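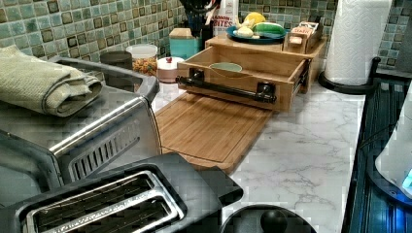
11월. 오전 내내 경찰서 민원실에 앉아 있었다. 지난주에 우리 건물 지하 창고가 털린 일로 추가 진술을 하러 갔다. 접수창구에서 번호표를 뽑고 25분을 기다렸고, 진술 자체는 금방 끝났다.

없어진 물건 목록을 다시 썼다. 내 칸에서는 Michiels 자전거 한 대와 겨울 타이어 네 개, Flandow 전동드릴이 나갔다. 자전거는 중고로 170만 원에 산 것이고 영수증이 남아 있다. 드릴은 영수증이 없어서 카드 내역을 뽑아 갔다. 담당 형사는 차대번호를 적어 둔 사람이 우리 층에서 나뿐이라고 했다. 보험 때문에 적어 둔 것인데 이렇게 쓰일 줄은 몰랐다.

건물 전체 피해액은 지금까지 신고된 것만 525만 원이라고 한다. 자물쇠는 부순 흔적이 없고 경첩 쪽 나사를 풀고 들어왔다. 새벽 세 시쯤 흰색 승합차가 주차장 입구에 서 있는 것이 맞은편 Palletti 세탁소 카메라에 찍혔는데 번호판은 앞 두 자리만 읽힌다. 혹시 그 시간에 소리를 들었느냐고 두 번 물어서 두 번 다 못 들었다고 했다. 그날은 감기약을 먹고 일찍 잤다.

돌아오는 길에 철물점에 들러 경첩용 나사와 걸쇠를 샀다. 머리가 한쪽으로만 돌아가는 나사라 한번 박으면 빼기 어렵다고 한다. 저녁 먹기 전에 아래층에 내려가 우리 칸 문에 박았다. 두 개는 구멍이 헐거워져 있어서 자리를 옮겼다. 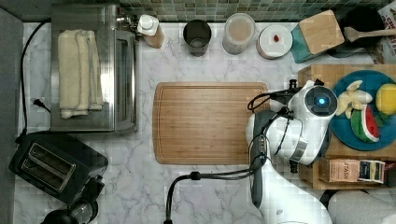

나사만 바꿔서 될 일이 아니라고, 복도 불부터 밤새 켜 두어야 한다고 옆집에서 말했다. 그 집은 스키 장비를 통째로 잃었다. 관리실에 둘이 같이 가서 얘기했더니 전등은 이번 달 안에 감지식으로 바꾸고, 카메라는 Drirkar에서 견적을 받는 중이라고 한다. 집집마다 나누어 낸다는데 금액은 아직 모른다.

밤에 중고 거래 사이트에서 자전거를 찾아보았다. 같은 모델이 세 대 올라와 있었는데 색이 다르거나 안장이 달랐다. 한 대는 사진이 흐려서 주소만 저장해 두었다. 내일 점심때 형사에게 전화해서 알려 줄 것. 보험사에 사건 접수증도 팩스로 보내야 한다.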